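Pressed for Time

Ironing is supposed to be dead. Go tell the line outside Bosman

June 2018

Ten to seven in the morning and the sidewalk on Mill Street already has bags on it. Blue bags, checkered bags, a pillowcase with a knot in the top. The door doesn't open until seven. People put their bag down, go sit in the car, come back when the light goes on. A man in a bike helmet steps over the whole row and says good morning to it.

Bosman has been ironing other people's clothes in Trosum for longer than most of its customers have owned an iron. Shirts, mostly. Tablecloths before the holidays, choir robes twice a year, and one gentleman's pajamas, weekly, with a crease. It's a narrow shop, long and warm, three boards and one press, a radio that only gets the one station. Last year they turned out 4,000 shirts a month. This spring, more. Josefien Kuipers, who runs it now, won't say how much more. "Write down more," she says. She's holding a collar flat with two fingers and not looking at me.

Which is odd, if you read the trade papers, because ironing was meant to be finished. The non-iron shirt was going to kill it. Then the dryer. Then casual Friday, then casual everything. My own sister got married in a linen suit she had clearly sat on in the car and looked wonderful.

So who is standing in line?

Nurses, says Kuipers. Two bus drivers. A whole law office, in one bag, which causes arguments. Teachers in the last week before vacation, when they've given up. And young people, a lot of them, twenty-five, twenty-six, first real job, who own four good shirts and no iron.

"They never saw it done," she says. "I had a boy in here who asked me if the steam was hot."

She does the collar first, then the yoke, then the cuffs, sleeves, and the body last. Every shirt, same order. I timed her with my phone and she noticed and slowed down, or sped up, I couldn't tell.

Price is $2.75 a shirt, hung. Folded is extra. Folding takes longer than anyone thinks.

The other side of town

Clukar is on the ring road next to the tile place. No line, no sidewalk to have one on. You drop your bag in a locker, punch in a number and get a text when it's done. Wouter Wouters opened it with his severance pay and a bank loan he describes as "exciting." He has 11 people on the floor in two shifts and a van.

He also has tunnel finishers, form presses that blow a shirt up like a balloon, and a very good coffee machine. I had two cups. The noise is something. You talk in the breaks between presses, so every conversation comes in pieces.

"Nobody wants to iron," Wouters says. Hiss. "But everybody wants to have ironed." Hiss. He has said this before, I think, possibly to the bank.

His numbers are good. The restaurant trade keeps the lights on – napkins, aprons, those long white cloths – and the shirts are what's growing. His largest single household order so far was 139 pieces, from a family that had moved house and been living out of boxes. They wanted it all on hangers. They hadn't got closets yet. The van driver hung everything on the stair rail.

Does he worry about Bosman? He looks surprised. His mother goes to Bosman.

A short and incomplete history

People have been flattening cloth for as long as they've had cloth. Stones, glass balls, wooden boards, pans full of hot coals that must have ruined as much as they fixed. Then the solid iron that sat on the stove, and you needed at least two, one in the hand and one heating. Tuesday was ironing day in a lot of houses. Monday you washed. My grandmother kept to it until she died and would not hear about Thursdays.

Electric irons changed the work but didn't really shrink it. More clothes came along to fill up the time. Anyone who grew up in the fifties or sixties will tell you about ironed sheets, ironed dish towels, ironed handkerchiefs, and in the case of Ans Desmet, ironed socks.

Desmet is 81 and taught home economics in Trosum for most of her working life. We met at her kitchen table. She had the board up already, beside the window, because she'd guessed I would ask for a demonstration. I had not been going to ask. I'm glad I kept quiet.

"You are afraid of the iron," she told me, after watching me do one sleeve. "You go over it like you're apologizing to it."

Her rules, as fast as I could write them down. Damp, never wet. Inside out for anything dark. Buttons face down on a towel. Don't iron a stain, you'll cook it in. Don't iron angry, either, she had a pupil who put a hole in a bridesmaid's dress. And don't leave the stuff in the basket. She came back to that one three times. Everything that's hard about ironing, in her view, gets made hard by the two days before, when the laundry sits in a heap and sets.

Socks? She laughed at that. "We all did. It was a sickness."

The cost of a crease

Lies Dierckx has done the sums. She manages housekeeping at the Otel, down by the station, 60-odd rooms, and it's her job to know what a pillowcase costs from the moment someone takes their head off it. The Otel used to iron its own sheets in the basement. Now they go out. Crisp sheets are the thing guests mention, she says, ahead of breakfast, ahead of the view, which in fairness is of the station.

What they don't do anymore is iron guests' shirts. Too many accidents and too much midnight. There's an iron on every floor and it gets borrowed constantly before eight and never after. "Before eight it's a job interview or a funeral," Dierckx says. "You learn to tell from the knock."

The rest of us do it at home or don't. In a reader survey we ran in this magazine in the spring, 185 of you wrote back about your ironing habits, some at great length. Not scientific. But the letters were good. A reader who irons only the front of the shirt, and keeps his jacket on. A couple who take turns by month and have a chart. A woman who hangs her blouses in the bathroom and runs the shower and "prays." A retired postman who irons with the ball game on and is sorry when the pile is gone.

And the bed people. So many bed people! Clean laundry goes onto the bed to be sorted, the idea being you'll have to deal with it before you sleep. Then comes bedtime and it all moves to the chair. Next morning, back on the bed.
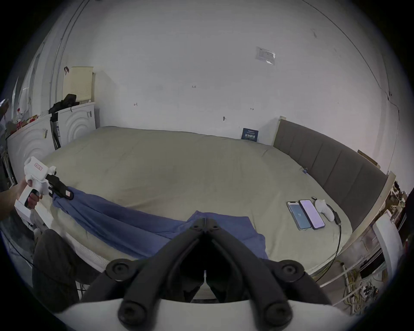 Creases mostly come from waiting, and that's the part you can fix for free. Cloth that cools down in a bunch keeps the shape of the bunch. So take it out of the dryer while it's still warm, or shake it hard off the line, and get it lying flat before you do anything else. A bed is really the best surface in the house for it, bed people take note, as long as you use the whole thing. Look at the duvet here, the beige one, nearly smooth, just soft wrinkles and lying flat over most of the mattress, and then the blue cloth on top of it all crumpled. Same bed, one spread out and one not. Pick a corner, lift, pull it straight, smooth it out with the flat of your hand from the middle. Desmet does this with every piece before it goes near the board and says it saves her a third of the work. I tried it for a week. Maybe not a third. Some, though.

Hangers help. So does hanging a shirt with the top button done up, a tip from both Bosman and Clukar, which may be the only thing they agree on. Spray bottle, plain water. Skip the starch unless you're in a band.

As for the clothes that say non-iron, Ita Gilmartin would like a word. Gilmartin alters and mends, out of a front room over the bakery, and she sees what happens to shirts after a few years. The easy-care ones are fine, she says, until they arn't. The finish wears off at the collar and elbows first and then you have a shirt that is smooth in the back where no one's looking. She'd rather have a decent plain cotton and ten minutes. She irons standing on a folded blanket, for her knees, and presses every seam open as she goes.

"People bring me a jacket and say it doesn't fit," she says. "I press it, I give it back, it fits. I charge them for the press."

Has she ever sent her own things out? Long pause. Yes, once, when she broke her wrist. To Bosman. They did a lovely job on the sleeves and she went back the next week with a bag of things that did not strictly need it.

Back on Mill Street

By noon the rail at Bosman is full, and the bags from the morning have gone through to the back. The law office has come to collect and is arguing about a pink shirt. Kuipers lets them get on with it. There's an apprentice starting after the summer, the first in years, a 19-year-old who walked in and asked. She'll start on pillowcases. Everyone does, four straight sides and no buttons.

I leave two shirts and a tablecloth. Hung, please, not folded. Ready Wednesday, Kuipers says, and then has a look at the tablecloth, turns it over, finds the wine.

Thursday.

Bosman, Mill Street, Trosum, opens at seven, closed Sunday and Monday. Clukar, ring road, lockers open all hours, text pick-up only. Ans Desmet teaches a beginners' evening at the library in the fall, bring your own shirt and a towel for the butttons.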